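A Monday at the Closter open day

I went to the open day in Closter with one simple question: can a machine help in my kitchen yet? I have a small catering business, and every December I need more hands than I can find.

The doors opened at 9, but the line was already long. The entrance was free, the parking was not. Inside, the hall was divided in two parts, one for shops and warehouses and one for the home. I began with the shops, because the coffee was there.

Fodenlow showed a shelf system that brings the boxes to the worker. It moved well and made little noise. When one box was placed a bit crooked, the system stopped and a young man had to come and push it straight. He told me this happens less in a real store. Maybe yes. I wrote the price of one module in my notebook, 2225 dollars, and I also wrote "without installation".

Next to them was Ulline, with a machine for folding towels. It needed 2 minutes for one towel. The fold was very good, better than mine, but I have 30 towels after each event and I would like to go home the same day.

After lunch I went to the home part. Gisela Alarcón gave the tour and she spoke clearly, also for people like me who are not engineers. She said that heavy things are often easier for robots than soft things. A box has a known shape. Fruit is different each time, and a grape breaks if you press it a little too much. Her group works on setting a table and putting food on plates, with two hands that have fingers, like ours.

I asked her if I can buy such a robot next year. She laughed and said no. She would let it carry a tray, but she would not leave it alone with a knife. Mirjana Georgiou, who came with me and cooks in a school for 700 children, asked who washes the gloves. It was a good question — the answer was that a person does it.

We stayed until the end and missed the talk from Śliwiński, which was moved to another room without a sign. For my kitchen I will hire students again this winter. But I would go back to Closter, mostly to see how the work with the plates continues.

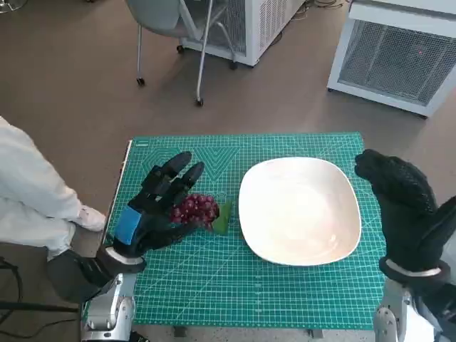 Red grapes in the robot's left hand, with the white plate still empty.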